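Clothing reuse norm

From Grarnoto, the open reference

A clothing reuse norm is a shared expectation within a group that garments should be worn again, passed on or repaired before new ones are bought. Term used mostly in social psychology and consumer studies. Overlaps with thrift, but the two are usually kept apart – thrift concerns money, the reuse norm concerns what other people are thought to do and approve of.

Background

Early work treated secondhand buying as a matter of income. Sushil Upadhyay argued against this in the Destthorpe study, which followed 17 neighborhoods and 1122 households. Income mattered less than expected. Stronger predictor: whether a person believed their neighbors also used hand-me-downs. Effect was largest for childrens clothing and weakest for shoes and formal wear.

Two kinds of norm are normally separated. Descriptive norms – what people do. Injunctive norms – what people think others ought to do. Messages that mix the two tend to do poorly, particularly when they complain about how much gets thrown out, as this can make waste look normal.
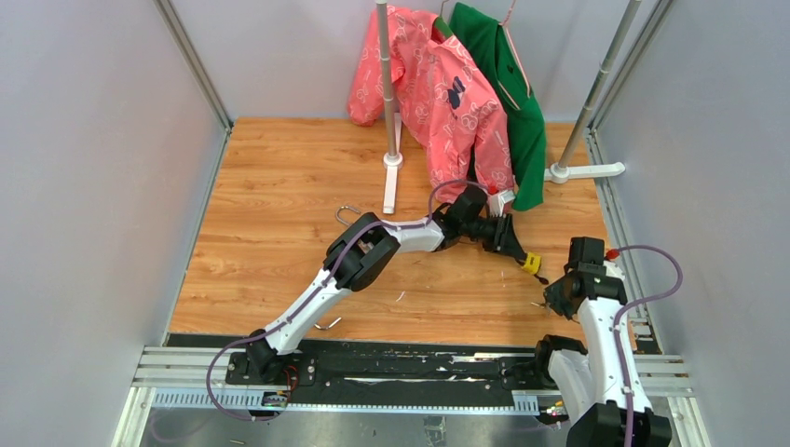 Two garments on hangers, one coral pink with a white printed pattern, one dark green.

Measurement

Most surveys use the Mahmoudi scale, six items, answered from "never" to "always." Self-report is the main weakness. People overstate. Sânziana Chiriac compared scale scores with drop-off records from the Trusturach exchange and found only a modest match, with the gap widest in December, when gifts of new clothing are common.

Criticism

Some writers say the norm shifts responsibility from producers to households. Others point to rebound – money saved on used clothes gets spent on more clothes. Evidence on rebound is mixed and mostly short term, few studies run past 3 years.

See also

Social norm
Repair culture
Value-action gap
Rebound effect

Page last edited July 9, 2024. Section on measurment needs more sources.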